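Minutes - Play Equipment Working Group, Grenton Toy Library
September 21, 2025
Chair and minutes: Danica Malý
Quorum present. Apologies noted in the attendance book.

1. Previous minutes
The June minutes were accepted with one correction. Under shelving, "Wuser brackets" should read "Wuser rails". The brackets were never ordered.

2. Matters arising
2.1 Catalogue. The Skidden catalogue import is finished. The database now holds 1,815 item records, of which 126 have no category colour assigned. These are mostly older jigsaws and will be dealt with on paper at the shelf. Carried forward.
2.2 Late returns. The reminder notice has been reworded and is in use. No further action.
2.3 Drying rack. The replacement rack is too deep for the bench beside the sink. To be exchanged for the narrower model.

3. Kitchen play set: contents and table layout
3.1 The group reviewed the kitchen play set ahead of its return to the lending catalogue. The discussion covered what belongs in the set, how the pieces are named on the contents card, and how the table is laid out for floor sessions.

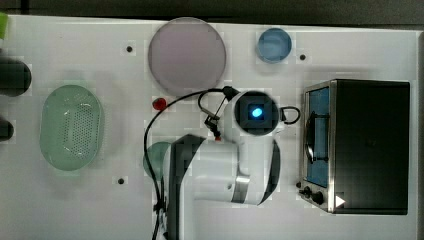
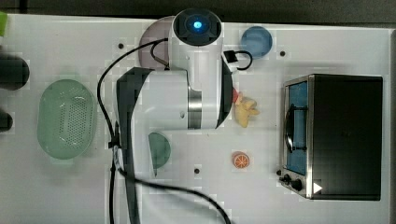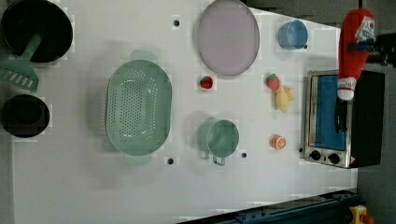
3.2 Naming. The current contents card uses "bowl" for nearly everything round. Agreed wording for the new card: plate, dish, cup, pot, colander, oven. Colour is to follow the noun and be kept to one word, e.g. "colander, green". The plate gave the most trouble, having been entered at different times as pink, mauve and lavender. It will be entered as "plate, pink" and the other two terms added to the search field only.
3.3 Pots. The larger and smaller black pots are to have separate lines on the card. At present they share one, and a set returned with a single pot can be checked in as complete. Danica to amend.
3.4 Food pieces. Food is to be listed by type, with strawberries, orange slice and tomato each on their own line. Where a piece cannot be identified with confidence, it goes down as "food, other" with its colour. There was some discussion of whether the small foods should travel in a drawstring bag or a lidded tub. A tub was preferred, as the bags come back inside out and are slow to check. Tub to be labelled on the lid and on one end.
3.5 Oven. The toaster oven is the bulkiest piece and determines the size of the crate. It is to be packed first, door upward, with nothing stacked against the knobs. The colander goes in on its side along the long wall of the crate. The plate and dish lie flat on top with a cloth between them.
3.6 Plush toys. It was agreed that plush toys are not part of the kitchen set and will not be listed on its card. The red plush is to be catalogued under soft toys with a care code for surface washing. Soft toys are to be kept off the cookware during sessions so the two cleaning streams stay separate.
3.7 Cleaning. Hard plastic pieces are washed in warm soapy water, rinsed and air-dried. The perforations in the colander base trap dried playdough and need a bottle brush. The oven is wiped with a damp cloth only and is not to be immersed. Current cleaning sheet refers to a steriliser that the library no longer owns - line to be struck out.
3.8 Layout. For sessions, the oven is to stand toward one end of the table with clear space in front of the door. Crockery and cookware are to be spread over the remaining surface, and food left loose between them. A proposal to print an outline mat showing where each piece goes was discussed and not adopted. It would need reprinting whenever a piece is replaced, and the younger children tend to peel mats off the table.
3.9 Loan terms. Loan limit for the set to be 8 play sessions or one ordinary loan period, whichever comes first. Deposit unchanged.

4. Replacement parts
4.1 Đỗ can supply individual play-food pieces in mixed colours, subject to a minimum order of 5. Agreed to order one lot of strawberries as spares. Spares are to be held in the parts drawer and not added to the crate.
4.2 No spare knobs are held for any of the toy ovens in the catalogue. Supplier inquiry to be sent. If knobs are unavailable, the ovens will be recorded as non-repairable in that respect and assessed individually.

5. Storage
5.1 The Wuser rails have been fitted to the rear bay. Clearance between the lower rail and the floor is sufficient for a standard crate but not for a crate with the tall lid.
5.2 Kitchen sets to be moved to the rear bay once the new contents cards are laminated. Dress-ups remain where they are.

6. Actions
Danica Malý: amend contents card as per 3.2 to 3.4; strike out steriliser line; send knob inquiry.
Desk roster: relabel food tub; move red plush record to soft toys.
Purchasing: strawberry order with Đỗ; exchange of drying rack.
Carried forward: uncategorized jigsaw records.

7. Other business
The key to the parts drawer is to be returned to the hook at the end of each shift. A second copy will be cut.

Next meeting to be set by email once the rack exchange is confirmed.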